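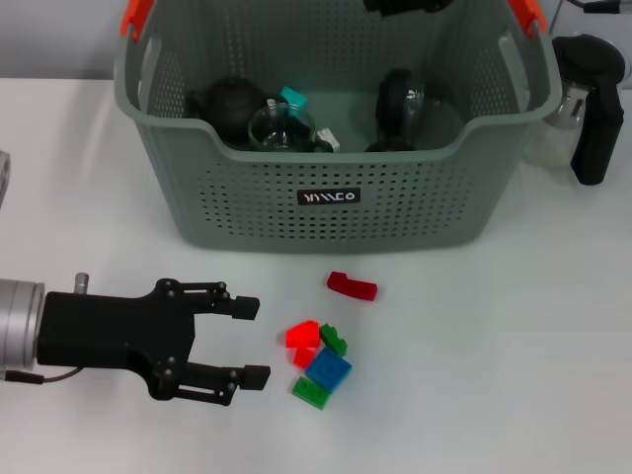

Step 4: Set up the block-clearing run

By now your arm should be homed and your gripper should open and close from the keyboard. If it doesn't, go back to step 3, because this bit will only make you cross!

Tip out a small heap of building blocks on the white table, within easy reach of the fingers, and put the basket at the back against the wall. I like a messy heap with a couple of blocks overlapping and one lying a bit apart – our Diltside club team practised with neat rows for weeks and then got a nasty shock at the Drosbridge heats.

Open the fingers wide before you go anywhere near the blocks. Come in low and slow (I use speed 15, and 11 if I'm tired), and go for the loose block first. Close until the pads grip, then lift straight up before you swing over to the basket. Mind the rim! The front dips in the middle, so that's your easiest way in.

Leave the other things in the basket where they are. There's a glass jar in ours, so let go of each block low down and off to one side of it.

Step 5: Save your run

Press S in Kadorero as soon as the last block is in. It only keeps 200 seconds per run, and I've lost a lovely one by stopping to cheer. Name the file with your team and run number, so mine would be aguirre_68, and drop it in the shared folder before you switch off the arm.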